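October 2020, Sekow bench, teleop notebook

Kettle's on and I'm writing this up while it's still fresh, which my colleagues will tell you is not my usual habit. We're still on the bracket job for Hokik: pick a sheet-metal bracket off the mat, carry it up to the shelf, lay it in the blue bin with its mates. A person could do it half asleep. Doing it through the hand controllers is another matter, and I've come away with a good deal more respect for my own thumbs.

Today's block was all remote control, no hand guiding. I'd planned to mix the two, but the log format from Grimix still writes hand-guided runs with a different time base, and I didn't fancy sorting that out on top of everything else. Target for the block was 50 keepers. I've stopped fussing over speed. A slow, tidy demonstration is worth more to us than a quick one with a wobble in the middle, and I do wobble when I rush (everyone here has been very kind about it).
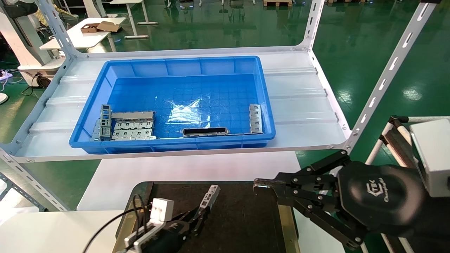 Should the operator correct a bad grasp partway through, or throw the run out and start again?

Correct it, provided the correction is one you'd be happy to see the robot copy. If the bracket sits crooked in the fingers, back off, let go, regrasp, carry on and tag the run "recovery". If you've been waving about for ages trying to find the thing, bin the run and reset.

I've settled on coming at the bracket from its long side and tilting it a little before the lift, so the slots are clear of the fingertips. Last week I kept pinching right over a cutout, and the closing force readings were all over the shop. Going for a solid strip of metal between the slots has calmed that down nicely. I'd like whoever takes the controllers next to try the same grip before inventing their own, just so the set hangs together! After that, invent away.

The other thing is the drop. I was letting go too high, being nervous of the bin wall, and the policy trained on the earlier 156 runs learned my nerves perfectly well. It hovered. It hovered beautifully, right over the rim, and then let go from the same silly height I did. So now I lower until I feel the wrist reading change, pause for a breath, then open.

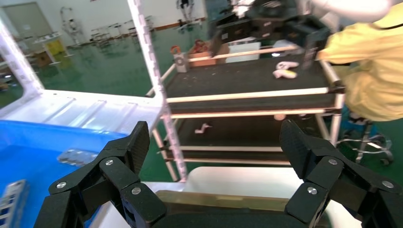
Wrist views are what I most want to get right before we hand the Malý build over. The operator leans on the head view for the big moves and then has to trust the wrist for the last bit, and swapping attention between the two takes practice, a bit like learning to reverse a trailer. With both fingers coming up from the lower corners the way they do, I find I can line up on the gap between them and let the rest go soft, though there's a fair bit beyond them to pull the eye: the cart, the gloves lying on top of it, the yellow jacket at the right. I don't mind the clutter in the training data, I'd even say I welcome it, but I do want it varied between sessions. If the same pair of gloves turns up in every run I'll start to worry what the network is steering by.

Small bother with the controller deadband. It was set to 9 and felt like stirring porridge; I brought it down to 3 and the fine moves came back, at the cost of a slight tremble when I hold still. I think I prefer the tremble. The smoothing filter takes most of it out afterwards, and my shoulders are much happier. Left the old value commented in the config in case anyone wants their porridge back.

To pick up next session:

- Check the recovery tags survive the export (I have my doubts)
- Redo the start poses with the arm further from the shelf
- Try a short hand-guided set once the time base is fixed
- Ask Hokik whether bracket orientation in the bin matters to them, as I've been assuming it doesn't

Runs are on the shared drive under the usual folder. I haven't culled them yet, so please don't train on the lot until I've had a look through.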